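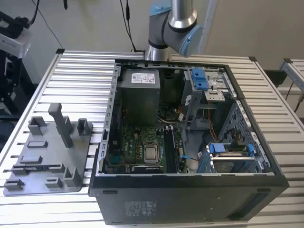 Mestcombe Hardware Reuse Club, Automation Bench

Home Posts Bench notes Parts Contact

10/12/25

I have been testing the Olilard disassembly kit on desktop towers. The kit is sold by Taltport as a fixture plate set, a job editor called Tôn and a year of support. The arm is extra, and so is the bench. We paid 2000 for the kit, before shipping.

Towers go on their side with the panel off. The blue release latches and retention clips in this style of case suit the kit well, as they need a push or a pinch and no driver. Screws are another matter. Olilard has no tool changer, so a job with both clips and screws has to be split in two.

The 3D-printed plate sits to the left of the case and bolts to the slats. Print quality is fair. I had to file two of the holders before parts would seat, and Taltport sent revised files in September without being asked.

Tôn stores each case model as a template. Teaching the first one took me 4 hours, mostly on approach angles near the drive cage. Saved templates load quickly, but the editor still drops offsets if you rename a job while it is open. Ticket 3106 covers this and has not been closed.

Cables remain the weak point. The manual runs to 198 pages and gives them one paragraph, which says to tie them back by hand.

Aqeel Tanoli has asked for the plate settings. They are on the Parts page, along with my edited holder files. Memory slots are next, once I have a softer set of fingertips.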